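Mar 20, 2019

Coding notes, post-settlement force integration dataset, second pass.

Reconciled the two coders' sheets for the Tridulska cases this morning. 56 agreements in the sheet, 32 of them with a clause on merging rebel units into the regular army. The remaining disagreements are nearly all on the variable for command posts. Coder A marks it "yes" when the text promises any senior position. Coder B wants a named rank or a quota. The codebook supports B, but the wording in section 2 is loose enough that A's reading isn't wrong. Rewrote the entry: a post counts if the agreement gives a rank, a share, or a unit. "Appropriate representation" goes to 0 from now on.

Consequence: 14 agreements need to be recoded. Did six before lunch. Four flipped from 1 to 0, two unchanged.
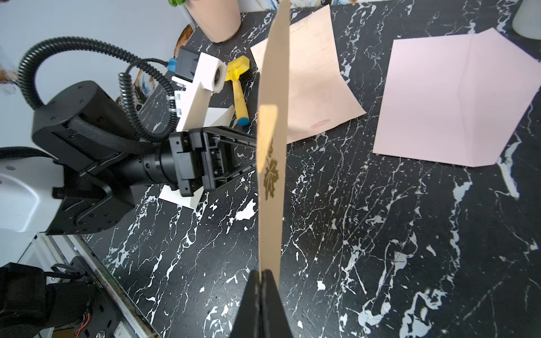 Masaru Hirano asked whether annexes signed later should be coded with the parent agreement or as separate rows. Currently mixed. For the Joly accord the December annex is folded in, for the Curnedum talks it has its own row, and this inflates the count of agreements for long negotiations. Proposal: one row per signed text, with a parent ID column, and collapse at the analysis stage. Costs a day of cleanup. Masaru agrees on the parent ID but would keep amendments under one page in the parent row. I don't like the page rule, as page counts differ between the scanned and typed versions. Left open.

Reran the baseline model on the partly recoded file to see if anything moves. Coefficient on command posts is a bit larger, standard error also larger. Sign is the same. Not worth reporting until all the rows are done. The model still treats the duration of the conflict as linear; try the log.

Bivar file: the English translation drops a paragraph on demobilization pay that is in the original. Flagged in the source column, code from the original only. Check whether the same translator did any of the others.

To do:
finish the remaining eight recodes
parent ID column, test on Joly first
send new codebook wording to both coders
rerun agreement statistics after the recode, keep the old ones in the log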